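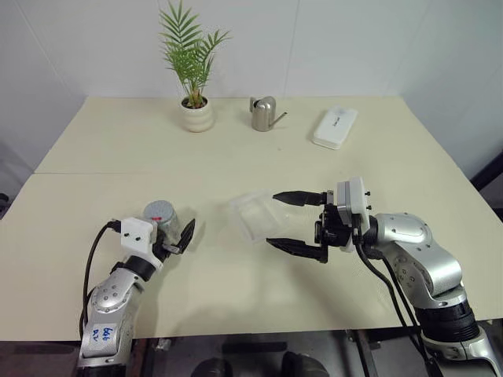

Reading levels and the second pass

My son is in the stage where he can decode a sentence but can't yet hold a paragraph. He gets to the end of the line, and the start of the line is gone. I have been keeping a log of what we read in the evening since last August, mostly for my own use, and a few people asked me to write up what is in it.

The log is a spreadsheet. One row per session. Columns for title, word count, who read, how many times he stopped, and whether he could say afterward what had happened in the story. The last column is a yes or a no. I tried a scale from one to five at first and found I was giving everything a three.

Word count is typed in by hand for short books. For longer ones I count the words on two full pages, take the average and multiply by the number of pages with text. The error on this is large for picture books where the text runs around the art, so for those I just count.

The book that taught me the most is one called The Ferry at Vundovham, which came in a box of used books from Liis Ots, whose kids are grown. It is 1170 words long. It has a ferry, a goat, and a dispute over the fare. There is no level printed on the cover, and I would have guessed it was too hard. The sentences are long and the word "nevertheless" appears on page 2.

First reading, by him, alone: no. He could tell me there was a goat. Second reading, by me, next evening: yes. Third reading, by him again: yes, and with fewer stops than on any book of that length before it.

I then ran the same order on other books. He reads, I read, he reads, on three evenings with the same text. I also ran it with my reading first. The second order gives fewer stops on his first attempt, as you would expect. It also gives more wrong words. He remembers how I said the sentence and produces something close to it without looking at the page. "The man was angry" becomes "the man was mad." The meaning survives, so I don't correct it every time, but it shows he is working from memory.

With his reading first, the wrong words are different. They look like the word on the page. "Though" for "through," "quite" for "quiet." Those are reading errors and can be worked on. I keep a list inside the back cover in pencil and we go over it before the third reading.

Darius Grigaitė, who taught second grade for a long time and now tutors, looked at the log and had two objections. The first is that one child is one child. Agreed. The second is that I was stopping him too early. When he got stuck I supplied the word after a couple of seconds. Darius suggested counting silently to 6 before saying anything. I did this for a month. It is a very long time to sit there. The number of words I supplied went down, and the sessions ran longer, which pushed bedtime past eight, so on school nights I now count to four.

Some notes on materials.

The Trarnmont readers from the library are graded by sentence length only. A short sentence with a strange word in it is placed in the lowest band. We hit "brine" in the first book. Check the vocabulary yourself before handing one over.

The Ollport series has the opposite problem. The words are controlled so tightly that there is no story left to remember, so my last column is useless for them. He reads them with no stops and can't say what happened. I can't either. They are fine for practice on a particular spelling, and I would use them for that and nothing else.

The Rätsep folk tales are uneven, but the good ones repeat a phrase with a small change each time, and he hears the pattern and starts to predict it. When the change comes he has to look at the page to find out what it is. This cuts down on the guessing more than anything I have said to him. The one with the miller is too long for one evening. Split it where the snow starts.

Asking questions after the story has been the weak part. "What was it about" gets a shrug. "What did the goat want" gets an answer. I have switched to questions about what a character wanted or was afraid of, and I ask no more than two. If I ask a third, he starts answering whatever will end the conversation.

I changed the question format partway through, so the yes and no column before that point shouldn't be compared with the one after it. The stops column was counted the same way throughout.

Next I want to try the three-evening order with a gap of a week between the second and third reading. I have set aside 5 books he hasn't seen. The Ferry is out, as he can recite most of it now, including the fare.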